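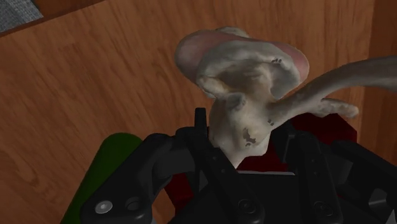
Let Me Keep My Boring Car a Little Longer

2018-04-13

My brother-in-law, Nam-gil Yeo, bought a new car in October and has not stopped talking about the lane keeping since. He's a careful man. He reads the manual for his toaster. And last month, on the highway out to Farkstead, he took both hands off the wheel to unwrap a sandwich while I sat next to him gripping the door handle like it was the only thing holding the car together.

"It steers," he said, with his mouth full.

And it did steer! I want to be fair about this, because I'm about to complain for quite a while. The car followed the bend by the reservoir more smoothly than I would have. It kept its distance from a truck. Then it beeped at him, a polite little two-note beep, and he touched the wheel with one knuckle, and it stopped beeping, and he went back to the sandwich.

I've been thinking about that knuckle for weeks.

My worry about self-driving cars used to be the usual one, that the computer would make some terrible mistake and I'd be in the back seat watching it happen. I worry about that a lot less now. I figure that a car that drives itself completely, on every road, in all weather, will be along eventually, and it will probably be a better driver than I am. (My kids would tell you that's a low bar. I've hit our own mailbox.) What bothers me is the bit in the middle, the years we're in right now, where the car does most of the driving and a person is supposed to sit there and be ready.

Have you ever tried to be ready? For an hour? With nothing to do? I used to work nights at the front desk of a storage place called Wike, and my whole job was to watch four screens of hallways in case something happened. Almost nothing ever did. I was young and well rested and being paid to look, and by two in the morning I could not have told you whether there was a horse in hallway three. People are just bad at watching. We're fine at doing, and we're pretty good at reacting when we're already doing, but you put us in a comfortable chair in front of something that goes right almost every time and our minds wander off to what's in the freezer.

So when a car company tells me that the driver "remains responsible at all times," I get a little hot under the collar. Sure, on paper. But they've built a thing whose whole appeal is that you can relax, they've sold it with pictures of people relaxing, and then in the small print they've asked you to do the hardest kind of concentrating there is. If the knuckle is all it takes to satisfy the car, the knuckle is all it's going to get.

I said most of this to Chukwuemeka Nwosu, who runs the garage where I take my old wagon, and he thought I was being silly. His argument goes like this. People already don't pay attention. He sees the cars that come in after, and he hears the stories, and it's phones, phones, phones, and then a dog in somebody's lap. If those people are going to look at their laps anyway, he'd like the car to be looking at the road. It's a good argument. I didn't have much of an answer standing there in his office, and I've only half got one now, which is that the dog lady knows she's doing something dumb. Nam-gil thinks he's being safe. He'd never in his life have eaten a sandwich with no hands on the wheel of his last car. 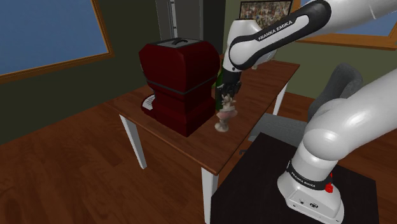
The other thing Chukwuemeka brought up was the cost of fixing these cars, and that one I hadn't thought about at all. He had one in with a cracked bumper, the kind of thing he used to fix in an afternoon. Behind the bumper was a sensor. The sensor was fine, he thought, but it had been bumped, and once it's been bumped you have to aim it again, and to aim it he needed a stand and a target board and software he rents by the month. The aiming alone came to $380. The owner was furious, naturally, and wanted to know if he could skip it. Legally? Chukwuemeka wasn't sure. He wouldn't let the car leave without it, but he's pretty certain there are shops that would.

Now picture these cars when they're 12 years old. That's how old my wagon is, and it's got one gray door. Who's aiming the sensors then? When I bought it I was the third owner, and the guy before me had fixed the glove box with a shoelace. We talk about self-driving cars as if they'll always be fresh off the lot, washed, with every camera clean. Most people I know don't drive cars like that. They drive cars with a light on the dashboard they've learned to ignore. I have one on right now, as a matter of fact. It's shaped like a little teapot and it has been on since before Christmas.

I went to an open evening at our library in March where a man from Drarkus, the company that wants to run driverless shuttles between the train station and the hospital, answered questions. He was very nice and he'd brought cookies. The shuttles would go slowly, stick to one route, and be looked after every night by people who do nothing else. And I'll be darned if I didn't come out of there more or less in favor! I sat in the parking lot trying to work out why the shuttle didn't scare me when Nam-gil's car did, and I think it's that the shuttle doesn't pretend I'm helping. I'm a passenger. I can read my book. If something goes wrong, it's on Drarkus, and the man with the cookies said so out loud in front of nearly the whole neighborhood association.

My mother would ride that shuttle, too. She gave up her license two years ago, and the bus she'd need stops on the far side of Fonden Avenue, where you have to cross six lanes with a walk signal made for sprinters. When people tell me they hate the whole idea of cars with no driver, I think of her standing there with her purse, deciding it isn't worth it and going home. I don't hate the idea. I'd like her to get to her appointments without having to call me and apologize first, as if I minded.

What I'd ask for, if anybody with a say in it is reading the opinion page of a small-town website, is that we quit selling the halfway version as though it were the whole thing. Give it a dull name. I don't care how good it is, call it something like steering help, and make the ads show a person with both hands on the wheel looking slightly bored. If the car needs the driver to watch, then it should check that the driver is really watching, with their eyes, and if they aren't it should slow down and nag them until they can't stand it. Nam-gil would hate that. He'd also finish his sandwich in the parking lot like everybody else.

And somebody in the state capitol could take a look at the sensor business before the first batch of these cars gets old. We already have an inspection every year. They check my wipers. They check my horn, which I've used twice. It doesn't seem like a big stretch to check whether the thing steering the car is pointed at the road.

My wagon goes in again next week, teapot light and all. Chukwuemeka says he can get another couple of years out of it if I stop putting off the oil changes, and I've told him I'll take whatever he can give me. It can't steer itself. It can barely hold a radio station. When I'm in it I know exactly who's driving, even if she does hit the mailbox once in a while.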